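Week 2 handout: Household waste and where it goes

Intro to Everyday Systems, evening section
Notes by Howard Haslam

Okay, so last time we did water coming into the house, and I ran over, and I'm sorry about the people who missed the bus. This week is garbage going out of the house. I love this topic (my family has banned it at dinner), and I've tried to write these notes the way I say them, so if you were in the room you can skim and if you weren't you should be able to keep up.

Start with the word "away." We say we throw things away, and for most of us the trip ends at the curb. I want you to follow one bag past the curb. In Provdale the bag goes into a truck, the truck goes to the transfer station on Pearce Road, and the load gets tipped onto a big concrete floor, pushed into a pile by a loader, and packed into a longer trailer for the drive to the landfill at Prultodley. If you've never been to a transfer station, go! They let you stand at the rail if you call first. Wear shoes you don't care about.

Why have a transfer station at all? Because collection trucks are bad at highways. They're heavy, they're slow, they have a crew on board getting paid by the hour, and every minute they spend on the road to the landfill is a minute they're not picking up anybody's trash. So you swap the load to something built for distance. Same idea as a mail sorting office or an airport hub, and we'll see it again when we get to parcels.

Now, weights. I put this on the board too fast, so let me redo it slowly. Say a street puts out 2000 pounds of trash in a week. That's one short ton, the unit almost everybody in this country uses when they talk about landfill fees. A metric ton is 1000 kilograms and it's a bit bigger. When you read a report, check which one they mean before you compare anything. I once spent a whole evening convinced a town had cut its trash by a tenth, and it had changed units. That was it. That was the whole miracle.

Tipping fee: what the landfill charges for each ton that comes over the scale. The truck gets weighed full, dumps, gets weighed empty, and you pay on the difference. Write down that it's by weight, and then think about what weight rewards. Wet leaves cost a fortune. Foam packing costs next to nothing at the scale, even though it fills up the hole in the ground faster than anything. So the price and the problem are measured in different things, and a lot of the arguments we'll read in this unit come out of that mismatch.

Somebody asked about density, which was a great question and I gave it a lousy answer. Loose trash in your kitchen is mostly air. The truck squeezes it, the trailer squeezes it again, and then a machine with big spiked wheels drives back and forth over it at the landfill. Each squeeze costs fuel and saves space. You can do a tiny version at home by stepping on a milk jug (do it with the cap off, or it'll shoot across the room, ask my dog).
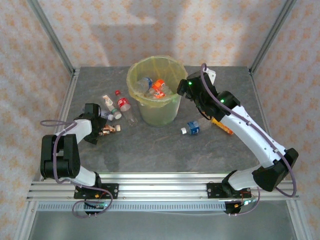

On to sorting, and the two ways towns handle it. In a dual-stream program you keep paper in one container and bottles and cans in another. In a single-stream program it all goes in together and a plant pulls it apart later. Single-stream is easier on you and harder on the plant. People tend to put out more when it's easy, so the pile gets bigger, but it also gets dirtier, and dirty paper especially is tough to sell. Both camps have good numbers. I've gone back and forth on this for years, and I reserve the right to switch again by the final.

The plant is called a MRF, which everyone says like "murf." Material recovery facility. A simple one goes like this: a belt brings the stuff up, people pull off the things that'll jam the line (garden hoses are famous for this, so are plastic bags and strings of lights), then spinning discs carry the flat cardboard over the top while smaller stuff drops through. A magnet takes the steel cans. Then there's the eddy current separator, my favorite machine in the entire course, which makes aluminum cans jump off the end of the belt even though aluminum doesn't stick to magnets. We're going to spend real time on that one next week, with a demo, if the demo works.

Plastics come near the end because they're the fussy part. The little number in the triangle tells you the type of resin. It doesn't promise that your town takes it, and I can't say this enough, so I'm saying it again: the triangle is a label for the material. 1 is PET, your usual soda and water bottle. 2 is HDPE, milk jugs and a lot of detergent bottles. Those two have decent buyers in most places. After that it depends a lot on where you live and what month it is.

A bale is what comes out the other end. Sorted material gets pressed into a block, strapped, and sold, and the price moves around like the price of anything else. When it's high, the town might get a check from its recycling. When it's low, the town pays to have the stuff taken. Same bottles, same trucks! I think that's the piece most people are missing when they get mad at a city council for dropping glass or whatever it was this time.

A word on composting, because I know some of you only signed up for this part. Food is heavy and wet, so remember the scale. Pull it out of the trash and the tonnage drops in a hurry. It also makes methane when it's buried without air, and a landfill has to collect that gas with pipes and wells. In a compost pile you keep air moving through it, the microbes that like oxygen do the work, and you get mostly carbon dioxide, water and something your tomatoes will enjoy. Turn the pile. If it smells like rotten eggs, it's short on air, so turn it again and throw in some dry leaves.

The landfill itself we'll do properly in the second half, but the short version: clay on the bottom, a plastic liner on top of that, a drainage layer with pipes to catch the dirty water (leachate, LEE-chate, it's on the vocab list), then trash, then a thin layer of soil every night to keep the birds and the smell down. When a section's full it gets a cap and grass. The one at Prultodley has a closed section you can see from the county road, and it looks like a perfectly nice hill with some odd pipes sticking out of it.

Reading for next time is the Zasiren packet, the one with the green cover. Read the first two sections and skip the appendix unless you really like tables. It's 731 in the reserve binder at the front desk, and please put it back in order, because the last person put it back in an order I can only call personal.

Homework: keep a trash diary until we meet again. Each time something goes in a bin at your place, jot down what it was and which bin. No need to weigh it, and please don't clean up your act for me, I want the real thing. Bring it on paper. We'll pool them and draw the flow chart for the whole class, with arrows, like we did with the water.

Vocab to know: transfer station, tipping fee, short ton, single-stream, dual-stream, MRF, resin code, bale, leachate, daily cover.

If you get stuck on the tipping fee problem, set it up as full weight minus empty weight first, and only then multiply. Most of the mistakes I saw on the practice sheet came from multiplying the full truck. You'd be paying to bury the truck.

Contact: Howard Haslam, evening section office | © 2019 Everyday Systems course notes | Back to top

This site uses cookies to remember your settings. By continuing to browse you agree to our use of cookies. Accept | Learn more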